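Bresholm to add a plug-in version of its Usura wagon next spring

Monday, May 23, 2022

Families who have been holding out for a roomy wagon that can do the school run on electricity may not have too much longer to wait. Bresholm has confirmed that its Usura wagon will be offered with a plug-in hybrid system, and the first cars should reach dealers next March, a little ahead of the date most of us who follow the company had been penciling in.

The Usura has always been one of those quiet, sensible cars that people buy once and then keep for a very long time (there is a green one on our street that must be on its second set of everything by now). It has never been the fastest wagon or the cheapest, but it has a big square tailgate, seats you can sit in all day, and a cargo floor low enough for an elderly dog to manage. So it is good to hear that Bresholm has left all of that well alone and put its money into what goes under the floor. 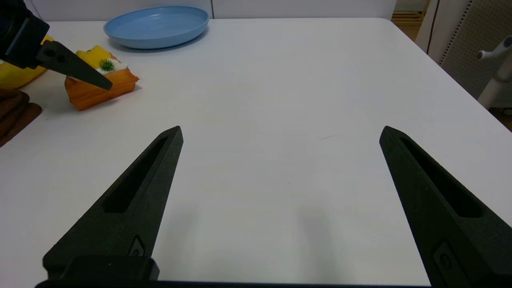 A pair of black gripper fingers, open over the table.

The new system joins a small gasoline engine to an electric motor fed by a 15 kWh battery. Bresholm isn't giving out final range numbers until testing is finished, but it says it is aiming for some 40 miles on a full charge, and for plenty of owners that would cover the drive to work and back with a stop for groceries on the way home. Charging from empty on a home wall unit is expected to take four hours, so a car plugged in after supper would be ready well before bedtime. An ordinary household outlet will do the job too, though you'll want to leave it overnight, and the company says 11 hours is a fair number to plan around.

The battery pack comes from Drullier, which already supplies cells for Bresholm's little city hatchback, and it sits beneath the rear seats between the axles. That placement matters a good deal to wagon people, who tend to get cross (and rightly so!) when a hybrid version turns up with a hump in the trunk where the stroller used to go. Bresholm says the load floor stays flat and that the space behind the second row is the same as in the regular car. The underfloor bin does get smaller, and the spare wheel is gone, replaced by a repair kit and a compressor. We were a bit sorry to read that, having changed a tire or two on wet back roads ourselves, but it's the way most plug-in cars have gone.
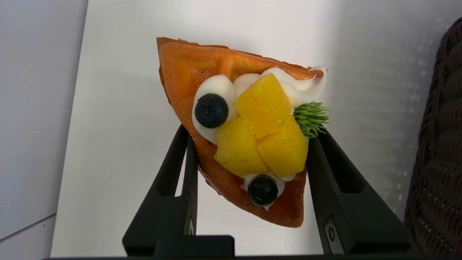
A wedge of waffle topped with white swirls of whipped cream.

Drivers will be able to pick between three settings: one that stays on electric power for as long as there is charge, one that lets the car sort things out for itself, and one that saves the battery for later in the trip. The last of these should be handy for anybody who has a long highway stretch and then a slow crawl through town at the far end. There is also a small dial on the center console for choosing how strongly the car slows itself when you lift off the pedal, and it's a proper dial with clicks, which we were very happy to see in this age of menus.

Elsewhere the changes are modest. The charging door is on the left front fender, the wheels have a new design meant to cut wind drag, and nine paint colors will be offered, including a soft gray-blue that was last seen on the original Usura. Towing is allowed, though the limit will be lower than for the gasoline car, and we'll pass along the final number for trailer owners once Bresholm puts one out.

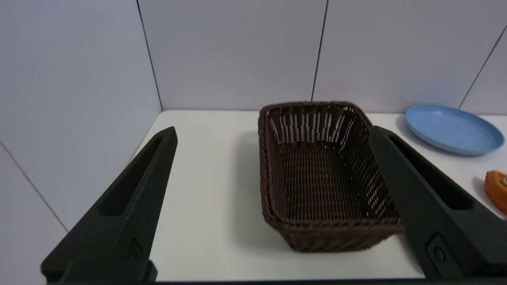

Price and rivals

No price has been set yet. The company will say only that the plug-in will sit at the upper end of the Usura range, with two trim levels to begin with and a plainer one to follow if there is enough demand. Its most obvious rival will be the Osei wagon, which has had the plug-in corner of this class more or less to itself and has picked up a loyal following along the way. The Osei is a touch shorter and quicker off the line, while the Bresholm should have the edge on cargo room.

Order books open in the fall, and dealers are already taking names from shoppers who would like to be called when the first demonstration cars arrive. The regular gasoline Usura stays on sale alongside it, unchanged apart from the new paint choices.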